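The Fridge, the Basket and Me

Ruth Bedoya finally sorts out the coldest cupboard in the house

I put off tidying my fridge for most of the spring. The shelves had filled up with jars that had one spoonful left in them, and whenever I wanted the mustard I had to take out half a dozen other things first. I'd read plenty of advice on the subject (the Trarkar household guide gives it 40 pages!) and ignored nearly all of it. What got me going in the end was a leaking pot of yoghurt.

The outside is the easy bit, so I'd begin there. Grey doors look lovely in the shop and then show every thumbprint, and the grubbiest place is always the seam between the upper door and the lower one, where everybody grabs.

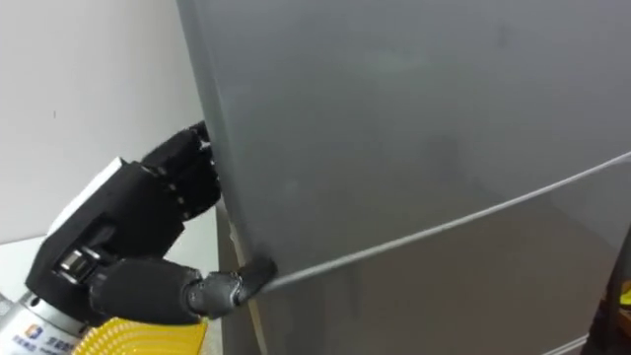 Clear a landing spot first

You need somewhere to put things down before you take anything out. I used to pile it all on the floor, and I've got the stained rug to show for it. A table next to the fridge is miles better – even a small one will do if you work a shelf at a time.

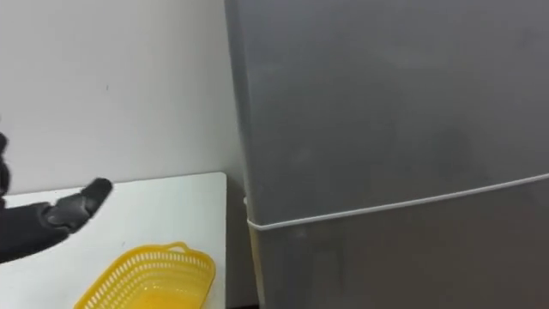 My other great love is the basket. I bought three from Toivonen years ago, meaning to use them for pegs, and they've lived in the kitchen ever since. A yellow plastic one with lattice sides and a little loop on the rim is just the sort I'd pick, as you can rinse it under the tap and let it drip. Mine hold cheese, open jars and the things that need eating by Friday.

Work from the top down, and be a bit ruthless. I found two tubs of the same olives and a Stumix chutney I'd been given for Christmas and never opened.

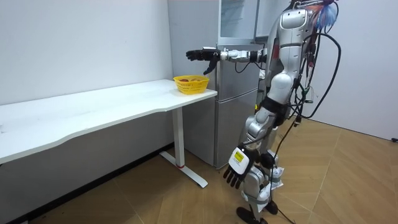

The chutney stayed, the olives went into a pasta, and the rest went back with the oldest things at the front. I wiped each shelf with warm water and a splash of vinegar as I went, then dried it with an old tea towel. It took me the whole of a wet afternoon with the radio on, and I enjoyed it far more than I'd expected to.

Last come the door edges and hinges, which I'd never cleaned before in my life. An old toothbrush gets right in there. 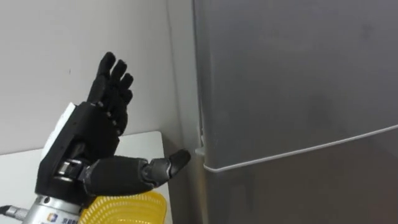 Don't forget the hinge side of the door.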